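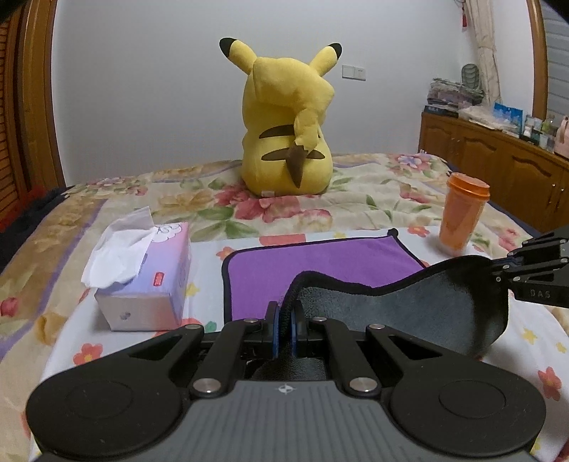
Figure 1. Two grippers holding a two-sided cloth, its dark grey underside folded over towards the right.

Robot Software II: Perception and Control
Handout 5: State estimation for folding tasks
Lecturer: Nele Frerichs. Exercises: Joscha Stüber.

5.1 The problem
A rigid object has a pose. A cloth does not, and the planner must work from a partial estimate of its shape. In Figure 1 the purple side and the grey side differ clearly, so a face label can be given to each visible region. The black edging supplies the contour. Printed flowers and stars on the sheet beneath are a known source of false edges.

5.2 Control loop
The perception node publishes at 5 Hz and the gripper controller runs at 100 Hz. Between updates the controller holds the last accepted grasp point. Estimates older than 300 ms are to be discarded.

5.3 Exercise
Write a segmentation node that returns the cloth mask, the face labels and the visible part of the border. Students should state how the node treats border hidden behind the fingertips. Submissions go to Joscha Stüber by 20/02/2023. Reports must not exceed 8 pages.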